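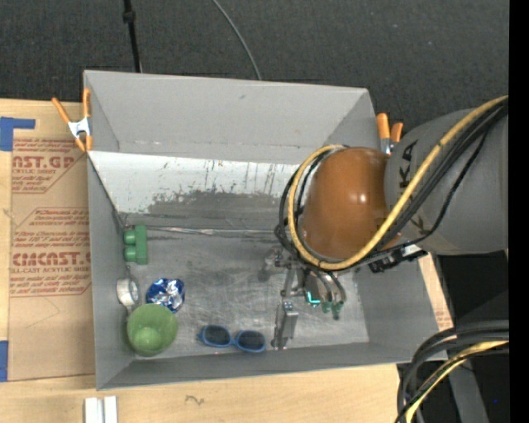 Why not just buy a new bin, asks Jocelyn Dumlao, and spend the Saturday on something else? Fair question. A big grey bin of the open-topped sort costs less than the paint, brushes and tape I'm going to tell you to buy. But the old one fits the table, the table fits the wall, and I've been through all this with a wardrobe once already. So we're patching.

The job covers three complaints: chipped paint on the slope, a tired seam where the slope meets the floor, and the drift of stuff in the bottom. Allow a day, most of it waiting.

You will need

Fine and medium sanding paper
A plastic scraper (an expired loyalty card will do)
Washing-up liquid, a bucket, and more rags than you think
Primer to suit whatever your bin is made of
White enamel, small tin
Foil tape, the sort sold for ducting
Masking tape
A tray for the contents

Empty it

Everything comes out, including the bits that have slid down to one end and settled there. Put the lot on the tray. Resist sorting at this stage. I once stopped to sort and found myself at four in the afternoon with a very tidy tray and no painting done. If something has no obvious use, it goes on the tray with the rest and you can feel guilty about it later.

Wash it

Warm water, a squirt of washing-up liquid, then plain water. Go over the slope twice. Dark streaks on white paint come in two kinds. Some are only grime and will wipe away, and some are scratches with grime in them and will not. You want to know which you've got before you start sanding, or you'll end up taking a perfectly good surface back to grey out of spite. Dry it properly and leave it an hour.

Deal with the chipped edge

White over grey always goes at the lower edge of the slope first, where everything lands. Run the scraper along it and take off whatever lifts without a fight. Leave whatever fights. Then sand across the join with the medium paper until you can drag a fingernail from paint to bare patch and not feel a step. Finish with the fine paper. You'll have a wavy coastline of grey and white, and that's what you're after.

Ignore the floor. A scratched floor is a floor in use, and any paint you put on it will be back off again by December. I painted mine the first year, two coats, and was very pleased with it for eight days.

The seam

Old foil tape along a seam wrinkles, and a wrinkle is a shelf for grit. Some of it can be pressed flat with the back of a spoon. If it's past that, warm it with a hairdryer and peel slowly, keeping the tape folded back on itself. Pull upwards and you'll get the top layer only, and spend the next half hour picking at the rest with your nails.

Wipe the glue off before the new strip goes on. Cut the strip a little long, peel the backing a hand's width at a time and rub it down as you go. My first attempt was to peel the whole backing at once, and the tape stuck to the bin, the table, my sleeve and itself. Do the painting before you lay the tape, by the way. I should have put this section second and it's staying here.

Paint

Mask the side walls and the floor. Thin coat of primer, leave it, thin coat of enamel, leave it, second thin coat of enamel. The tin will tell you how long to leave it and you will think the tin is being fussy. Fasta, the shop brand I used, says overnight. I gave it until after supper and there's a thumbprint on the slope to this day.

Don't bother painting the tall back panel unless it's flaking. A small dark mark or two up there can be left alone. Once you start on the back panel you'll notice the side wall, and then you're painting a whole bin, and Jocelyn was right.

Put things back

Now sort the tray. I make three piles: goes back, lives somewhere else, and what is this. The third pile gets a week on the windowsill. If it's still a mystery after that, out it goes, and you'll find out what it was for the day after bin collection.

Lower things in for the first few days, don't drop them. Enamel feels dry well before it's hard.

Elsa Ikonen adds that she skips the white altogether and paints the slope the same grey as the bin, so that the chips don't show. I've thought about this a good deal and would have preferred to hear it before I bought the paint.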